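## Setting Up Your Stirkar Label Printer

Welcome back! If you've followed along this far, the printer is out of its carton and the packing tape is off, so the slow part is behind you. Give yourself a quiet ten minutes for the rest, and keep the starter roll handy (it holds 100 labels, plenty for practice).

1. Set the printer down with its lid facing you and leave a hand's width free behind it for the cord.

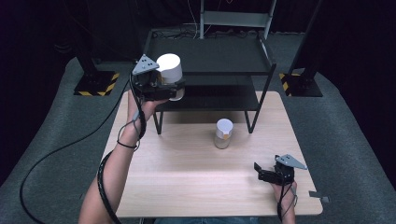

Flurina Danzer: Please tell people to plug in the power cord before the data cable. I did it the other way and had to start all over.

She's right, and we've put it next.

2. Plug in the power cord, wait for the green light, and then connect the data cable.

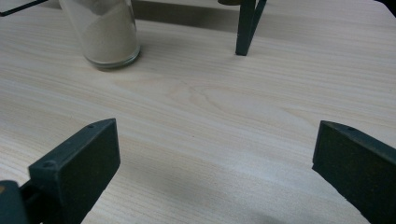
Labels hold best on a clean, dry surface, so wipe yours down before you stick anything to it. Try one label somewhere out of sight first and leave it overnight — some finishes are fussier than others. On a pale wooden tabletop with fine grain lines like these, line the label's long edge up with the grain and it will look straight without a ruler.

3. Open the lid, drop in the roll, and pull the first label out past the cutter.

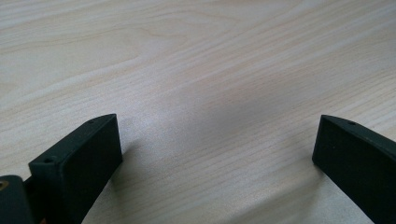

4. Close the lid until it clicks, then hold the feed button for one test label.

**Caution:** The cutter is sharp. Keep fingers well clear of it while the lid is open.

**Note:** Refill rolls come in a box of 3000 labels, order number 3619. Store them flat, away from sunny windows.

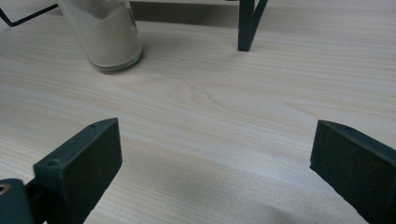
*Light-colored wood with a wavy grain.*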